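Flosten Health District Reports Decline in Seasonal Flu Admissions

Flosten Health District has published its seasonal influenza bulletin for May. The bulletin covers laboratory notifications, hospital admissions and vaccine uptake across the district's five reporting areas.

A total of 400 laboratory-confirmed cases were notified during the reporting period, the lowest figure since the current season began. Influenza A accounted for most notifications. Influenza B continues to circulate at a low level, mainly among school-age children.

Eight patients with confirmed influenza were being treated in hospital when the data were extracted. None required intensive care. Admissions were reported by Tanabe General Hospital and the Mirkier Regional Medical Center. 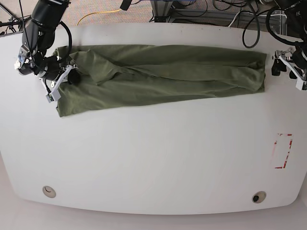 Case counts are based on the date a specimen was received by the laboratory, and may differ from totals issued by individual hospitals. Repeat positive results from the same patient within a single episode of illness are counted once. Results from home test kits are not included.

The district has also completed the transfer of its notification records to Drultura, the reporting system already used by Tanabe General Hospital. Laboratories now submit results electronically by 5 p.m. each working day. Paper forms will be accepted from smaller clinics until the end of the season. Figures for earlier months have been rechecked under the new system and may show minor changes from those previously published.

Influenza vaccine remains available at district clinics for adults aged 65 and over, pregnant women, and people with chronic heart, lung or kidney disease. Appointments can be made through a family doctor or by contacting a clinic directly. Residents with fever and cough are advised to stay home until the fever has been gone for at least 24 hours without medication.

All figures are provisional and subject to revision following validation. The next bulletin will be issued in June.

Issued by the Communications Office, Flosten Health District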